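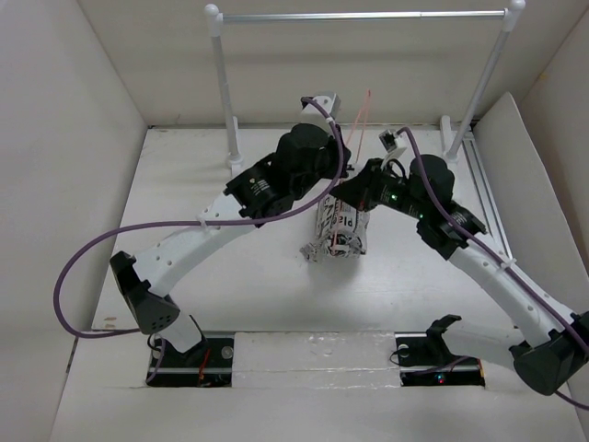
Breakfast Cart Check, Fladavberg Elementary
Monday, January 25, 2021

Done before first bell, both hallway carts and the Visholm wing kitchen.

1. Milk fridge at 4 °C or colder: OK
Comment: Steady all through serving. The new door seal is a treat!

2. Hot-hold box above 60 °C: OK
Comment: Egg wraps still at 80 when they left the kitchen, wow.

3. Cart wheels and brakes: FIX
Comment: Cart 6 pulls left and its rear brake slips on the ramp. Keep it on the flat hallway for now. Work order 3779 is in.

4. Allergy list on each cart: OK
Comment: Colour-coded and easy to read. Love the bigger print.

5. Hand sanitizer topped up: OK
Comment: Kids were lining up for it without a reminder!

6. Use-by dates: OK
Comment: One Jallo yogurt tub was a day over, so out it went. Fruit cups are good into February.
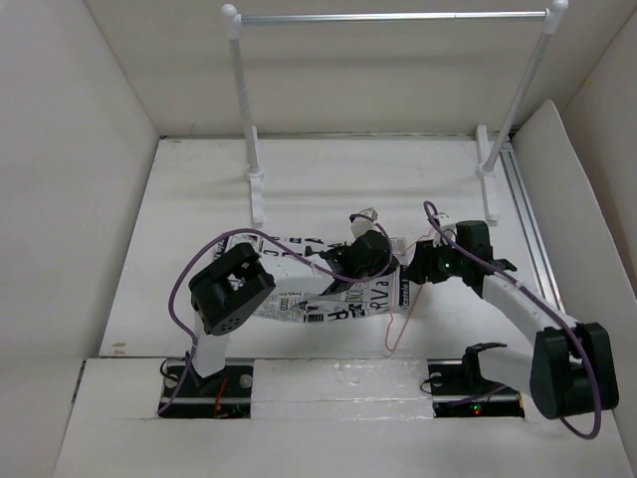

7. Garbage and compost bins lined: OK
Comment: Grade 4 helpers sorted everything, peels and all. Super job.

8. Floor dry at pickup spots: FIX
Comment: Slushy boots by the Saha Street door. Needs a second mat.

Recheck items 3 and 8 before Friday's pancake breakfast.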